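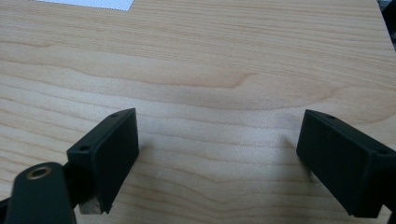
Signs of Stress in Dogs in the Waiting Room: What Do Owners Notice?

Print | E-mail
Reading time: 2 min

1. Aim of the project

Many dogs do not like to visit the vet. Our group wanted to know which signs of stress the owners can recognize before the dog starts to bark or pull. We worked with the Conden animal clinic in Fledthorpe, which allowed us to use its waiting room for four weeks in April.

2. Method

We were four students. We wrote a short questionnaire with drawings of a dog named Rind, who is our own figure and does not exist. Each drawing showed one behavior: yawning, licking the lips, turning the head away, panting, or a low tail. The owner marked if the dog is calm or nervous. We received 238 completed forms, and 52 of them came from people who have their first dog.

The answers were typed into a table at Andier College. Forms with a missing page were put aside and are not included in these numbers.

3. Results

The low tail was understood by almost all owners. Panting was more difficult, as many people connected it only with warm weather. Yawning gave the weakest result – most owners marked it as tired or left it open, although we had not offered "tired" as an answer. Owners with a first dog did not do clearly worse than the others, and this surprised us.
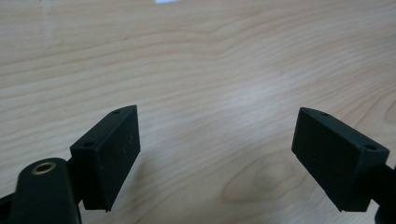
One owner wrote on the back of the form that her dog yawns every time the door of the treatment room opens, and that she had always taken it for boredom. She would now like to wait outside with him until it is their turn.

4. Limits

A drawing does not move, and a real dog shows several signs together. Also, we asked people who were already waiting with their own animal, so some of them answered in a hurry. Cat owners asked us for a form too, but we had none for them.

5. Next step

We would repeat the questions with short films and add the position of the ears. The clinic has asked for a poster about yawning and lip licking – the first draft is with our teacher.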